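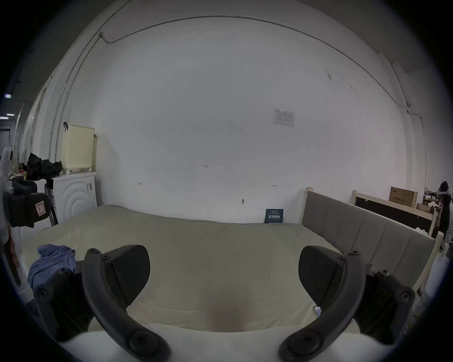 Two padded fingers over the practice bed, with the blue cloth bunched to the left.

Pick up the Drakavura hand gripper and the first thing you'll want to do is grab something silly. A sock, a pen, your own sleeve. I spent most of my first evening with it doing exactly that, and I had a great time.

The idea is simple. You hold the tool, you do a chore with it, and the camera on board records everything the fingers do. Those recordings then go to train a robot arm with the same kind of fingers. Tredmont sells the kit with a case, a charger and 6 spare finger pads, and I used all of it over several weeks of folding, sorting and tidying.

Cloth is where I got hooked. Hard objects are easy with almost any gripper, but a thin sheet of fabric slides, bunches and hides its own corners. My early tries were a mess (I kept grabbing two layers at once). Then I slowed down, came in low with the fingers open, and closed them only when the pads were right on the edge. What a difference! By the end of the week I had 41 recordings I was happy to keep. 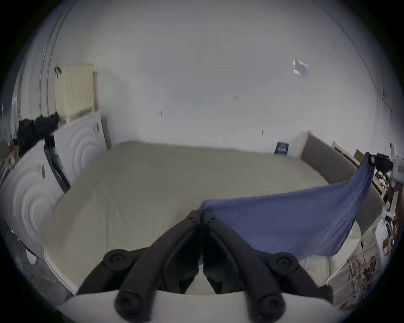 Fingertips closed on one end of the cloth, its far corner raised toward the headboard.

The wide lens deserves a lot of credit. It takes in the fingertips and most of the room together, so when I played a session back I could see both my grip and where the rest of the fabric was going. Straight lines bend like crazy near the sides, but you get used to that fast.

I do have complaints. The trigger is stiff, and after 90 minutes my thumb was begging for a break. The software, Cirham, is quick at sorting clips but buries the delete button two menus deep. And the printed guide skips cloth completely, so plan on learning by feel.

Tredmont says a lighter handle will arrive in July. I'd like to try it, though I'm in no hurry to send this one back. There's a fitted sheet in my closet I still haven't beaten.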